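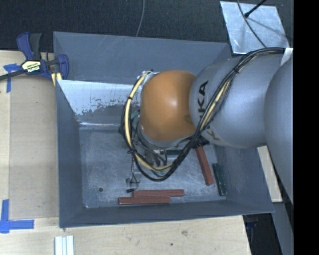

By the Skitivus newsletter desk | 22 January 2019

Swap shelf gets a bigger home

What a start to the year for the Skitivus tool library! We signed up 60 new members over the holidays, and the swap shelf has finally outgrown its corner by the stairs. From now on you'll find it in the old reading room on Anach Street — same rules, far more elbow room.

Bring along anything with life left in it: hinges, garden shears, half a set of spanners, that tin of odd screws you've been saving since November. Labels are by the door, and it's a great help if you write down what an item fits. Paint still goes to the council depot, sorry!

Borrowing stays at $7 a month, and there are now 434 tools in the catalogue (the new tile cutter is a beauty). Bookings for the autumn sharpening class open next week, so grab a spot while you're in having a rummage.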